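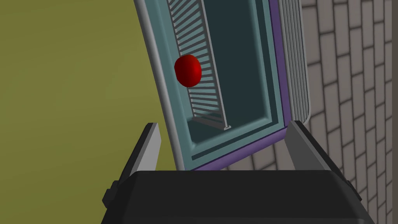 Simulated view from just behind the gripper, with the red ball inside the appliance. Image: Denska Lab

Robots learn to handle doors by practicing with the picture tilted

ERKBRIDGE, June - Researchers at the Denska Lab have found that a two-armed robot gets much better at reaching into cabinets and small appliances when it trains on views that lean, sometimes steeply, to one side. The team calls the method Travance, and the full training code is being released this month.

Most simulated training keeps the world neatly upright. Real cameras ride on wrists and heads, and they roll and dip as the robot moves. Travance changes the roll of each virtual camera at random during practice and asks the robot to work out for itself which way the door swings and where the opening is.

"We were hoping for a small bump, and then the first results came in and we ran the whole thing again to be sure!" said Lowri Llewellyn, who leads the project. "It was a very happy week in our office."

The robot was trained on 3000 simulated attempts and then tested on 419 new ones, with colors, walls and door positions it had never met. Compared with the same system trained on upright views alone, Travance raised the rate of completed tasks by 21 percentage points. The biggest gains came on tasks where one arm has to deal with a door while the other goes for something inside.

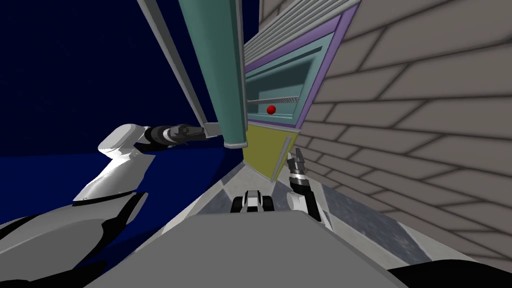 The left gripper at the lower corner of the teal door, with the right gripper open below the compartment. Image: Denska Lab

Those two-arm tasks are hard to learn because the arms can easily get in each other's way. Onyekachi Edet, who wrote the training software, split each one into five stages, and the robot is scored on every stage as well as on the final outcome. That let the team see where attempts went wrong - most often in the handover between moving the door and reaching past it.

"I love that the fix is so simple," Edet said. "You can add it to a training setup you already have, and it costs almost nothing in computing time."

All results so far come from simulation. Tests on a physical robot are the next step, and Krisztina Bognár is now preparing a set of kitchen cabinets for them at the lab's Erkbridge site.

The code, the test tasks and a written report will be free for research use. Questions about the release can be sent to Florencia Alarcón in the Denska Lab press office.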